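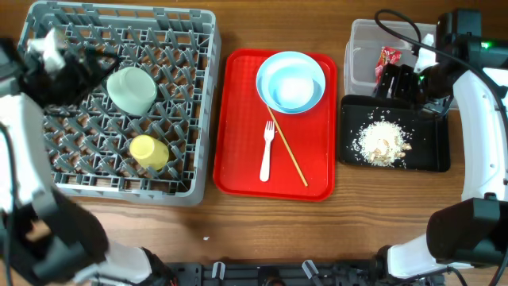 컵을 엎어 두면 바닥에 물이 고이지 않느냐고, 매장에 들르신 손님이 물어보셨어요. 집에서 쓰시던 건조대가 평평한 판이라 컵 테두리가 바닥에 딱 붙어서, 다음 날 아침에도 안쪽에 김이 서려 있더라고요. 그 말씀을 듣고 저희 Amach 상품 페이지를 처음부터 다시 썼습니다. 전에는 크기와 색상만 덜렁 적어 두었거든요. 부엌살림이라는 게 숫자만 보고 고르기에는 참 애매한 물건이지요. 그래서 조금 길더라도 차근차근 말씀드려 보려고 합니다.

Skasta 격자 식기 건조대 (회색)

사각 상자 모양의 플라스틱 건조대입니다. 바닥에 살이 비스듬히 엇갈려 지나가면서 마름모꼴 칸을 만들고, 가장자리는 벽처럼 올라와 있어서 작은 컵이 옆으로 굴러 나가지 않습니다. 컵을 엎으면 테두리가 살 위에 걸쳐지고 그 아래로는 칸이 그대로 뚫려 있으니, 물은 밑으로 빠지고 바람은 아래에서 들어옵니다. 연한 민트색의 넓적한 컵이든 그보다 작은 노란 컵이든 따로 자리를 맞출 필요 없이 툭 엎어 두시면 돼요. 키가 크고 입구가 좁은 컵은 벽 쪽에 기대듯이 놓으시는 편이 안정적이고요.

한 가지 꼭 말씀드릴 점이 있습니다. 바닥이 뚫린 구조라서 물받이가 붙어 있지 않아요. 싱크대 상판에 바로 올려 쓰시는 분들은 괜찮으신데, 원목 식탁에 두고 쓰실 분은 아래에 마른행주나 쟁반을 하나 깔아 주세요. 나무 상판에 물기가 오래 머물면 자국이 남고, 그 자국은 나중에 아무리 문질러도 잘 안 지워집니다. 저희 매장 식탁에도 그렇게 생긴 동그란 얼룩이 하나 있는데, 볼 때마다 속이 쓰려요.

함께 쓰기 좋은 빨간 쟁반

건조대를 찾으시는 분들이 이상하게 쟁반까지 같이 들고 가시는 일이 많아서, 아예 한 페이지에 묶어 소개합니다. 급식실이나 구내식당에서 보던 그 네모난 쟁반을 떠올리시면 맞습니다. 모서리는 둥글고 테두리가 살짝 올라와 있어서 국물이 조금 넘쳐도 식탁까지 흐르지는 않아요. 얕은 하늘색 그릇 하나를 위쪽에 놓고 그 앞으로 하얀 포크를 두면, 혼자 먹는 점심도 제법 차린 것처럼 보입니다. 빨간색이 너무 튀지 않을까 걱정하시는 분도 계시는데, 갈색 나무 식탁 위에 올려 보시면 생각보다 따뜻하게 어울려요. 그릇 색은 연할수록 예쁘고요!

아이 있는 집에서는 식사를 마친 뒤에 쟁반째 들고 싱크대까지 가져오는 연습을 시키기에도 좋습니다. 처음엔 포크가 미끄러져 떨어지기도 하지만, 테두리가 있어서 금방 요령이 붙더라고요. 플라스틱 포크는 가벼우니 그릇 안에 담아 옮기라고 알려 주시면 한결 수월합니다.

검은 직사각 쟁반과 투명 수납함

검은 쟁반은 원래 조리대 정리용으로 들여온 물건인데, 저는 쌀이나 콩을 다룰 때 제일 많이 꺼내 씁니다. 쌀을 덜다 보면 꼭 몇 알씩 튀잖아요. 검은 바닥에서는 흰 쌀알이 또렷하게 보여서, 흘린 것을 모으기가 정말 편합니다. 마른 가루나 깨를 옮겨 담을 때도 아래에 받쳐 두시면 식탁 닦을 일이 줄어들어요. 다만 밝은 가루가 모서리에 남으면 그것도 그만큼 잘 보이니, 쓰고 나서는 부드러운 솔로 한번 훑어 주세요.

투명한 플라스틱 수납함은 뚜껑을 열지 않아도 안에 무엇이 있는지 보이는 게 제일 큰 장점입니다. 다 마른 컵과 그릇을 넣어 두셔도 되고, 저처럼 행주와 나무젓가락을 모아 두셔도 좋아요. 나무젓가락은 물기가 조금이라도 남은 채로 넣으면 냄새가 배니까, 건조대에서 하룻밤 두었다가 옮기시길 권합니다.

구성과 가격

저희가 Prondix 세트라고 부르는 묶음에는 회색 건조대, 빨간 쟁반, 검은 쟁반, 투명 수납함이 들어갑니다. 컵과 그릇, 포크, 젓가락은 포함되지 않으니 주문하실 때 꼭 확인해 주세요. 컵과 그릇은 Kamolrat 코너에서 낱개로 고르실 수 있고, 세트와 같이 담으시면 한 상자에 포장해 보내 드립니다. 세트를 2개 이상 주문하시면 10퍼센트를 빼 드리고 있습니다. 이사 선물로 형제분 것까지 같이 사 가시는 분들이 계셔서 만든 할인인데, 반응이 좋아 계속 이어 가고 있어요.

식당이나 공유 주방, 어린이집처럼 한꺼번에 많이 필요하신 곳은 쟁반만 따로 최대 300장까지 한 번에 출고해 드릴 수 있습니다. 100장이 넘는 주문은 준비하는 시간이 조금 필요하니 미리 문의를 남겨 주세요. 색을 섞어 주문하시는 것도 괜찮습니다.

손질하는 법

평소에는 중성세제를 푼 미지근한 물에 부드러운 수세미로 닦으시면 충분합니다. 건조대는 살이 엇갈리는 자리에 물때가 끼기 쉬운데, 못 쓰게 된 칫솔로 문지르면 쏙쏙 빠져요. 한 달에 한 번쯤은 베이킹소다를 푼 물에 푹 담가 두셨다가 헹구시면 처음 받으셨을 때처럼 말끔해집니다. 철 수세미는 쓰지 말아 주세요. 특히 검은 쟁반은 가는 흠집이 하얗게 올라와서 눈에 잘 띕니다. 끓는 물을 바로 붓는 것도, 가스레인지 옆에 바짝 붙여 두는 것도 피해 주시고요.

배송과 교환

상자를 여셨을 때 살이 휘어 있거나 수납함에 금이 가 있으면 쓰지 마시고 그대로 연락 주세요. 새것으로 바꿔 드리고 왕복 배송비도 저희가 냅니다. 색이 마음에 안 드셔서 바꾸시는 경우에는 배송비를 부담해 주셔야 하는데, 이 점은 너그럽게 이해해 주시면 감사하겠습니다. 지난 11월에 포장 상자를 조금 더 두꺼운 것으로 바꿨고, 건조대와 수납함 사이에는 종이 완충재를 끼워 보냅니다. 완충재는 비닐이 섞이지 않은 종이라 그대로 접어 폐지로 내놓으시면 돼요.

재고는 색상마다 다르니 주문 단추 옆의 표시를 봐 주시고, 품절로 나오면 입고 알림을 신청해 두세요. 들어오는 대로 문자로 알려 드립니다.

페이지 수정일: 2025년 3월 12일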